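Toy bin tips, quick ones, before the kids get home

Posted Tuesday, tips page. More when I have time.

OK so playroom week here. Did the whole shelf wall in one go, 14 bins, back hurts. Writing this down while I still remember what worked.

Shallow bins. Shallow! Deep ones eat everything. You put a puzzle in the bottom of a deep tote and it's gone till you move house. If you can't see the floor of the bin from standing up, too deep.

One toy per bin if it has pieces. Shape sorters, lacing beads, stacking rings. Don't mix. Mixed bins get dumped, single bins get played with. At least at my house.

Smooth walls if you can get them. The ones with ribs and little ledges collect crumbs and glitter and you will be in there with a toothbrush. My smooth ones are Fanell, the plain kind, bought a stack at the Magbanua outlet in October. Wipe, done.

Cleaning foam toys
- Warm water, drop of dish soap, soft cloth. No scrubby side, it tears the foam.
- Holes are the worst part. Cotton swab for the tiny ones, finger in a damp cloth for the big ones.
- Squeeze in a towel, dont wring.
- Stand it on edge to dry, overnight. Put away damp = smell.
- No dishwasher. No dryer. Ask me how I know.
- Bleach wipes faded ours, so I quit those.

Sorting boards and their blocks. Board goes at the far end of the bin, holes up. Blocks in a mesh bag or a small tub, in the front. Kid pulls the bin out, blocks are right there, board stays put at the back. Took me 8 tries to figure out that order, I had it backwards forever and the board kept sliding forward onto the peices.

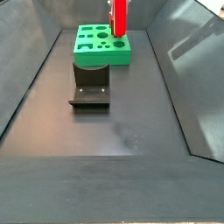
Green foam board at the far end, holes up.

Missing a block? Check the couch first, then the heating vent, then the diaper bag. Still gone, trace the hole on paper and cut one from a thick kitchen sponge. Cut it a hair small. Works fine for the round and the rectangle, hexagon is a pain, use sharp scissors and go slow.

Labels. I use Pindix tape, on the short end of the bin, down low where little kids look. Picture plus word. Skip the fancy font. If the label won't stick, wipe the spot with rubbing alcohol, let it dry, try again.

Rotate. Half the bins out, half up in the closet. Swap when they get bored. Old toys come back like new toys and it costs zero.

Shelf liner under the bins if they slide too easy. Cut one strip for the whole shelf, not little squares, the squares bunch up.

Next time: bath toys, and the marker lid situation.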